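Orwood prop store, notebook
October, started 9:30

Second go at the wire shelving. Flurina wants the overflow off it before the Funo boxes arrive, and at the moment I can't find anything on it without moving three other things first. Today is sorting and labels only. No throwing out until Setareh has been through it.

Rules agreed with Setareh before I started:

Heavy and tall things come down from the top level.
Soft toys go together in one place, whatever set they were bought for.
Anything in a bag gets opened and written up before it goes back.
Nothing stored on the floor under the unit. The vacuum has to get in there.

Moved the unit out from the wall to check the baseboard where Ruaridh thought there was damp. Dry all along, no marks on the paint. Pushed it back. The casters roll badly on the carpet tile when the shelves are loaded, so next time empty the top level first. I had one hand on the post and one on the load the whole way.

10:15. Rostam came by for the Skulereo handouts. Not on the shelving. He thinks they went to Hứa with the last van. I sent Tâm a message, no answer yet.

State of the shelving before I took anything down:

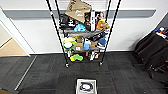

Wire unit before sorting, all four levels.

Top level is the worst. The big kraft bag has to come down first, since everything else up there is wedged in around it. The black bag with the white lettering goes next, then the tall white box. I want the bottles off that level altogether. Proposal is to put them on the bottom, in a tray with a lip, and use the top for light things only. The blue plush and the orange and tan one can go up there once there is a bin for them.

Second level is mostly taken up by the long gray piece. It wastes a full shelf lying flat like that. If it rolls without creasing I'll stand it in the corner in a tube. If it creases, it stays flat but goes up top and we get a whole level back. Ask Flurina before rolling it.

Third level is small colorful stuff with no order to it. The little cardboard box has a label, so read that and copy it into the list. The round white and green thing needs a name everyone will use. Setareh calls it the disc and Ruaridh calls it the roll, and it is in the booking sheet under both.

Bottom level: yellow and green sponge toy, white bottle, odds and ends at the back. Pull the front things out and wipe the wires before the tray goes in.

11:40. Measured for bins. Clear depth between the posts takes a 30 cm bin with the lid on. The 14 liter ones in the supply closet fit, the next size up catches on the shelf above. Took the smaller ones. Lids are in a different box, left side, behind the paper towels.

Label stock is low. One roll left, 200 to a roll. Enough for this unit but not for the cabinets. Added to the order.

Tâm answered: handouts are at Hứa, he will bring them back with the next load. Told Rostam.

To do

Ask Flurina about rolling the gray piece
Fix the double entry in the booking sheet (going with "disc")
Tray for the bottles, needs a lip
Oil the casters or swap them, Ruaridh has spares
Setareh to mark what can go

Stopped at 12:20 for the room booking. Picking up again from the top level.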